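Zorkeo bench notes, December, page 44

Started just after two. The task for this afternoon, as written on the board in somebody's optimistic capitals, is "brush, basket, table". A child of three could do it, and would probably do it faster than I set it out.

The hairbrush is the light blue one. It replaces the comb, which was black and flat and disliked by everyone who had to pick it up. The brush has a proper handle, widening towards the head, and a dark cushion full of pins with little ball tips. It is item 674 on the props list, between a soap dish and a thing described only as "lid". I have asked for better descriptions on the props list before and will ask again.

Grip notes. Handle and head behave like two different objects that happen to have been sold together. The handle is smooth and rounded and wants to roll. The head is wide and wants to be in charge. Taking hold where one becomes the other seems the sensible compromise, with the pins kept clear on one side.

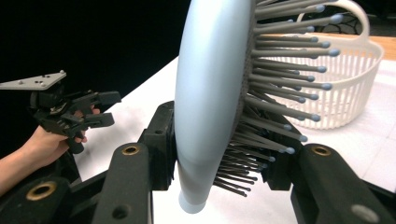 Brush held upright, pins out to the right. Matt handle, no pattern.

On the pins: they collect things. Fluff, mostly, and once at Plistby a whole label. Please go over the cushion before putting the brush back in the drawer, and use the tweezers for it. The good scissors are for cutting tape.

Table. The white surface still shows its faint lines, and I have stopped minding them. Taltitz wanted the top re-covered in one piece and got a quote, which we all read twice and then put away. The lines are handy for remembering where a thing was put down, provided you remember which line. I don't, so I write it here: brush to the left, basket at the back near the wooden edge, the middle left clear.

Lights down over the far side again. It makes the back of the room vanish, which improves it. 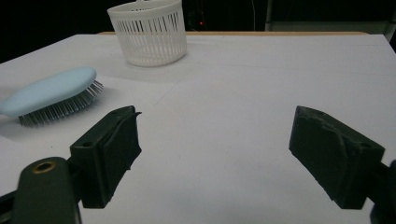 Brush on its side at the left, basket at the back. Pins face down and towards the near side.

The basket is the white slatted one, upright. It has a solid band round the bottom and another round the top, and slots all the way between. Good for seeing what's inside, less good for anything thin. A pencil goes straight through. I'd expect the brush handle to find a slot sooner or later if it's dropped in at a slant, so head first or handle first needs deciding before we write the instructions up. My vote is handle first. The Amundsen sheet says head first and gives no argument for it.

Resting position matters more than I'd allowed for. On its back the brush rocks. On its pins it sits up like a hedgehog and slides if you breathe on it. On its side it stays where it's told, so on its side is what I've put down as standard. Handle to the left, head towards the basket end. Mark the spot with pencil, lightly.

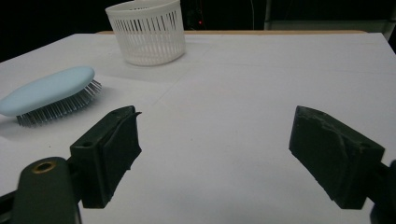 Same layout, brush on its side. The fringe of pins is easiest to make out from this angle.

Still to do:
Weigh the brush (scales are at Plistby, naturally).
Find a second basket the same height, or stop promising one.
Order table sheets. The supplier's minimum is 3,000, so ask Taltitz whether they'd split it.
Change "lid" on the props list.

Packed up at 5. Kettle needs descaling.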